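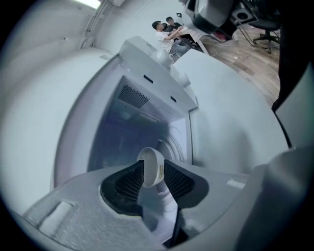

Laundry corner: loading and cleaning the front-opening machine

Last updated: May

The white box-shaped machine is back on the regular rota from Friday. Shayne McPhee has rewritten the loading notes, which replace the sheet taped up over the winter. The main changes are below.

Load size. Keep each load under 5 kg dry weight. Ojārs Avotiņš ran a set of towel loads at different weights and found that above this the items bunch against the rim and come out creased. Mixed loads should be sorted by fabric weight first. Heavy cotton and thin synthetics do not finish together.

Loading. Shake each item out once and place it toward the back of the drum. Check that no cords or sleeves lie across the rim before closing. Fasten zippers and turn printed shirts inside out. Duvet covers must be buttoned, or smaller items end up inside them.

Perforated grille. Lint collects in the small round holes near the top of the cavity. Wipe the grille with a dry microfiber cloth after every load. Once a week, go over it with the soft brush from the Kikinton kit, working from the center outward. Do not use a pin or a wire brush. The concentric ridges on the drum rim need a damp cloth only.

Running times. Towels take 60 minutes, shirts and bed linen 40. Allow roughly 5 minutes with the front open between loads.

Top surface. Anything left on top of the machine should be moved before a load is started. Áine Sheehan has asked that detergent be kept on the shelf and not on the machine.

Log. Enter the load type, weight and finish time in the Rozīte log. The last entry on the old pages is number 282, so start the new ones at 283. Faults go to Darius Mockus, with the load number and the time the fault appeared.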